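Renting a Storage Unit in Pledham: Your Questions

By the Clarkley Storage office
Updated January
6 min read
16 shares | 2 comments

These are the questions we get most at the front desk and by phone. If yours is missing, call the Pledham office or stop in.

What size unit do I need?

A one-bedroom apartment usually fits in our 5 by 10 unit. A two-bedroom place with a couch, two beds and a kitchen table needs a 10 by 10. If you are clearing out a full house with a garage, look at the 10 by 20. Boxes stack, so think about height as well as floor space. Every ceiling at Pledham is eight feet. The older building at Indell is lower, and tall bookcases have to go in at an angle there.

Can I change units later?

Yes. If a larger or smaller unit is open, you can switch at any time of the month. We prorate the rent from the day you hand back the first lock. You do the moving, but the carts are free to use.

How long do I have to rent for?

One month is the minimum. After that the lease runs month to month. We ask for 10 days' notice before you move out, in writing or by email. A phone call does not count as notice.

Is there a deposit?

No. There is a one-time setup fee of $20, and the first month is due when you sign.

What do I need to bring?

A photo ID, a payment card, and a second contact in case we can't reach you. Business customers should also bring something with the company name and address on it. A utility bill is fine.

Do you sell locks?

We do. You can also bring your own, as long as it is a disc lock. Regular padlocks are easy to cut and we stopped allowing them two years ago. One lock per door, please. Leave the second hole clear, since we use it if an account goes past due.

When can I get in?

The gate works from 6 in the morning until 10 at night, every day including holidays. Your code is good only for the building your unit is in. If you rent at both Pledham and Indell you will have two codes, and people do mix them up. Three wrong tries locks the keypad for a few minutes.

Are the units heated?

The first floor at Pledham is climate controlled. The drive-up units are not, and neither is anything at Indell. Furniture, tools and dishes do fine in a drive-up unit. Photographs, records, instruments and electronics should go in the climate controlled section if you are keeping them past one season. 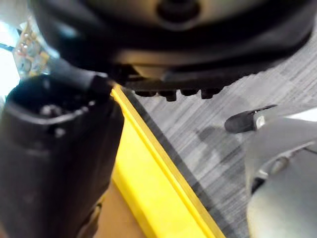 What can't I store?

No food, including pet food and birdseed. No gasoline, propane, paint thinner, fireworks or ammunition. No live plants or animals. Lawn mowers are allowed once the tank has been drained. Tires are allowed up to a set of four. The full list is on the back page of the lease, and it is longer than most people expect - read it before you load the truck.

Is my stuff insured?

Not by us. Many homeowner's and renter's policies cover items kept off site, but often at a lower limit. Ask your agent. If you have no coverage you can buy a plan at the desk when you sign.

Can a moving truck get through?

Trucks up to 26 feet can use the Mac Suibhne Road entrance. The side gate is too tight for anything bigger than a van. Please don't leave a truck in the lane while you are inside the building.

What happens if I pay late?

Rent is due on the first. A late fee is added on the 6th, and your gate code stops working on the 16th. Call before then if you are having trouble - we can usually move a due date once.

How do I move out?

Empty the unit, sweep it, take your lock off and tell the desk. Brooms are by the loading door. Anything left behind is charged as a disposal fee, and mattresses cost extra.

2 comments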